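Zistport: The Complete Series (DVD box set)

Published by Catterall Home Video
Episodes: 18
Extras: 258 minutes
Booklet: 24 pages
Subtitles: English for the hard of hearing
Region: 2
Stock code: CHV 200

All three series of the harbour town crime drama in one box, with the feature-length Christmas special on its own disc. The episodes are the full broadcast versions. Earlier single releases of series one lost some of the music to rights problems, and the original songs have been put back for this set.

The discs are held in card sleeves inside a rigid slipcase. Each sleeve lists its episodes on the back — the old plastic cases did not — and the recap before each episode can be skipped from the menu.

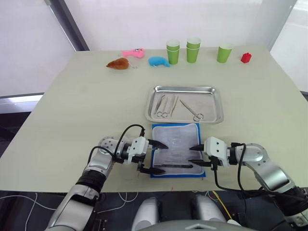

Had the old series one discs for years and the pub scenes never sounded right without the proper songs. Worth buying again for that. Sleeves are a bit tight, so push the disc up from the bottom. Four stars.

We have passed the comment about the sleeves to Catterall. If a disc arrives scratched, send us the stock code and your order number and we will replace the disc without asking for the whole box back.

The extras include the pilot, two making-of programmes and commentaries on five episodes. The pilot has a different actress as the harbour master and was never broadcast. It has not been restored, and there is some noise on the soundtrack in the first few minutes.

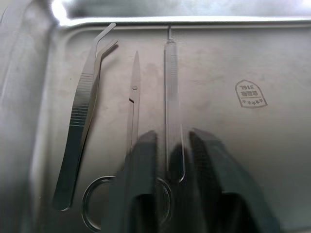

According to one customer, the commentary on the last episode gives away a good deal of the plot of Sirna, the follow-up series, and is best left until after that has been watched. We agree, and Catterall has added a note to the menu.

Sirna is sold separately and is not part of this set. It carries on two years after the end of Zistport, with the same inspector and mostly new faces.
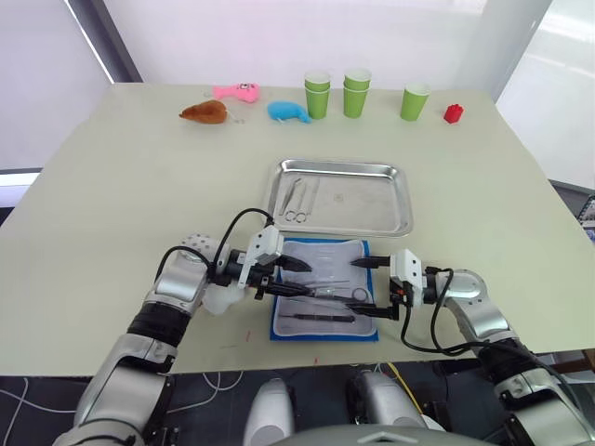

The slipcase comes in one design only, with the harbour wall on the front and the series titles on the spine. The first pressing was grey. The current one is green, as the paper cups at the back of the table are, and the lettering is a bright blue like that of the plush toy beside them. The discs are the same in both pressings. We cannot take requests for one colour or the other.

Also in stock: Vomska, series one and two.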